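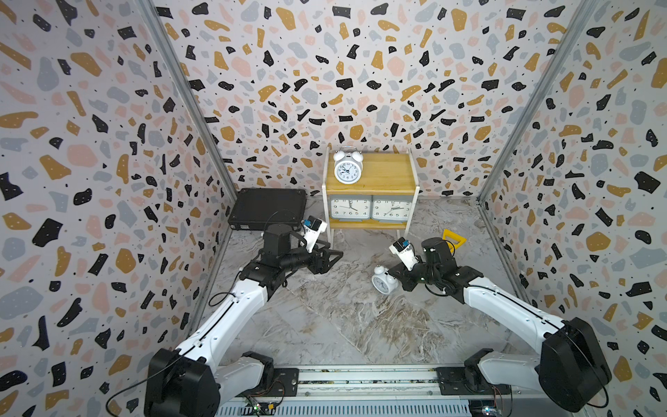 Right, robotics club thread, because people keep asking what we do in there until 9pm.

Two arms, one little shelf, a few clocks. The task is tidying: pick up the small white alarm clock off the floor and get it onto the shelf. My gran could do it in a second. We've been at it since November.

Pui-shan has the left arm and I've got the right. Mine always comes down a bit too far over, so the bells get in the way - round things are horrible to grip, who knew!

Pak-hei wants us to practise with the clock lying on its side every single time. Mean, but fair enough.

Log says 2317 tries so far. Dean bet us a pizza we'd pack it in before 2000, so he owes us a large one (Dean, I know you're reading this).

Next up is passing the clock from one gripper to the other in mid-air. Ya-wen is writing that bit and won't let any of us look yet.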